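Search this site Enter keywords Go

Participants wanted: kitchen tidying study (yes, another one)

2025-02-21
By Dagim Gashaw

Mandgate is looking for 26 people to spend a morning putting pots, bowls and small bits of food where they are supposed to go, and then telling us whether our way of doing it is any good. I have my doubts, which is partly why I was asked to write this notice.

The claim we are testing comes from a booklet by Radu Grecu, who holds that a worktop marked out in squares makes people tidier. Give every pot a square, he writes, and the mess looks after itself. I have cooked in a lot of kitchens and have yet to meet a mess that looked after itself. Châu Chu, who runs the sessions, is more hopeful than I am. We have agreed to let the results settle it.

You would be working at a surface divided by blue lines. Some tasks use one pot and nothing else. Others add a bowl and a few small pieces to be put in it.

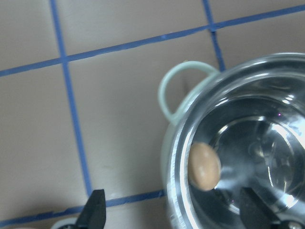 The green-handled pot and the blue lines.

Each session lasts 111 minutes including a break. You will be asked to clear the surface, lay it out again from a written list, and clear it once more. Then there is a form to fill in. The form is too long. I have said so, and it has been cut down to seven pages, which I still think is four too many.

Who we want: adults who cook at home at least a few times a week. You do not need to be tidy. We would quite like some people who are not, as the first group was made up almost entirely of people who fold their tea towels, and I don't see what anyone can learn from that. Please do not apply if you have read the booklet or been to one of the Galberg talks.

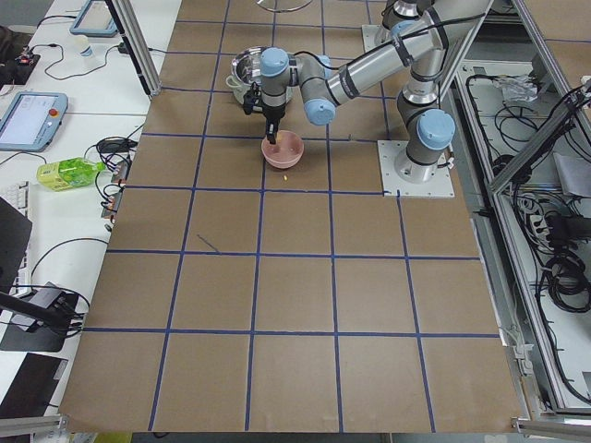 The part I'm least sure about is the small pieces. A pot is easy enough to put in a square. Little things roll, or get dropped, or end up beside the bowl, and the booklet has one paragraph on them. If you find yourself ignoring the lines altogether by then, carry on and say so on the form. Please don't be polite about it.

Payment is a flat fee, agreed before you start, plus bus fare. Lunch is soup. Nobody will be marked or ranked, and you can leave at any point and still be paid.

Sessions run until the end of July at the Flaltov building, room 7, up one flight of stairs. There is a lift but it is slow, so allow time for it.

To apply, write to Younes Alaoui at the Mandgate office, or ring extension 572 and leave your name, a number and the mornings you can't do. Tell us what your own worktop looks like today. One honest sentence will do.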